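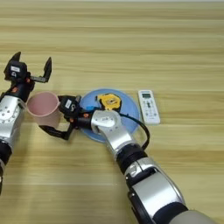
Care of Wooden Tables and Work Surfaces

Guidance for residents of Gornilberg Housing

Light-colored wooden tables are provided in many of our shared kitchens and hobby rooms. The following guidance applies to those tables and may also be used for wooden furniture in private apartments. It replaces the sheet issued in March.

Daily cleaning

Wipe the surface with a soft cloth that has been dampened in warm water and wrung out well. Always wipe in the direction of the grain. Dry the table with a second cloth immediately afterward. Standing water raises the grain and leaves the surface rough to the touch.

A small amount of mild dish soap may be added for greasy marks. Residents are asked not to use bleach, ammonia, scouring powder or the green side of a kitchen sponge. Spray polishes containing silicone should also be avoided, as they prevent oil from soaking in at a later date.

Water rings and heat marks

A white ring usually means that moisture is held in the finish and has not reached the wood. Leave the table uncovered overnight, and many rings will fade. If the mark remains, place a dry cotton cloth over it and pass a warm iron, with the steam turned off, across the cloth for a few seconds at a time. Lift the cloth often to check progress.

Dark rings have gone deeper. These should be reported to the maintenance office and should not be sanded by residents.

Ink, crayon and glue

Crayon can be lifted with a plastic scraper and a little mineral oil. White craft glue softens under a damp cloth left in place for ten minutes. For ballpoint ink, test a cotton swab with rubbing alcohol on the underside of the table first. Alcohol will dissolve shellac and some older varnishes.

Oiling

Oiled tables in private apartments should be treated every 6 months, or sooner if drops of water no longer bead on the surface.

1. Clean the table and allow it to dry for a full day.
2. Sand lightly with fine paper, along the grain, and remove all dust.
3. Apply a thin coat of oil with a lint-free cloth.
4. Wait twenty minutes and wipe off everything that has not been absorbed.
5. Keep the table out of use until the following day.

Cloths used with linseed or similar drying oils can catch fire without a flame. Spread them flat outdoors to dry, or soak them in water and seal them in a metal container before disposal.

Placement

Keep wooden tables away from radiators and out of strong afternoon sun. Where this cannot be arranged, turn the table end for end twice a year so that the color changes evenly. Tighten leg bolts at the same time.

Questions about finishes may be directed to Tassanee Ratanaporn, Maintenance Office, extension 470. Requests for repair should include the room number and the location of the damage on the table.

Last revised 17 May 2023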